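06/10/2019
Posted by Clusero

Spent the last month sorting out how I store fountain pens and ink, so a few posts on what I've settled on.

Pens I'm using stand upright, nib up. Pens I'm not using get flushed and put away dry. I used to leave half a fill in everything and then lose an evening to soaking when I wanted one again.

Flushing: cool tap water, never hot. Fill and empty until it runs clear, then leave the nib section on folded kitchen roll overnight. Dark blues and reds take the longest. If there's still colour on the paper in the morning, do it again.

The Sarnier is the fussy one. It's a piston filler and I can't get the back off, so it takes 15 fills to clear. I now only put pale inks in it.

The Gruka is the opposite. Cheap cartridge pen, wide feed, rinses clean under the tap. I've left it inked from February to now with the odd top-up and it still starts first time.

Ink goes in the bottom drawer of the desk, in the boxes it came in. Light fades it. I had a 50 ml bottle of Camargo green on the windowsill for a summer and it went a sort of tea colour.

Label the bottles with the month you opened them. Masking tape and pencil does the job. If an ink smells off or there's anything floating on top, bin it and wash any pen that's had it in.

Don't tip leftover ink back in the bottle. Pour out what you need into a small pot and throw away the rest. It's a few pence of ink against a whole bottle.

Paper matters less than people say. I write letters on a 200 sheet pad from the supermarket and it only feathers with the wettest nib. Good paper comes out for birthdays.

For travelling, pens go either full or empty. Half full is when they leak on a plane, as the air inside expands and pushes the ink out. Nib up for take-off and landing as well.

Last one from me on this. I'll do nibs another time, once the broad one is back from being ground. 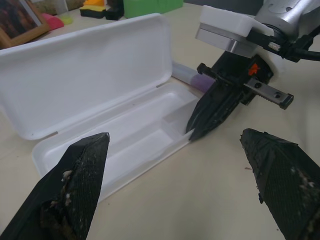 How often should you flush a pen you use every day?

Every four to six weeks is enough if you stick to the same ink. Flush it each time you change colour too.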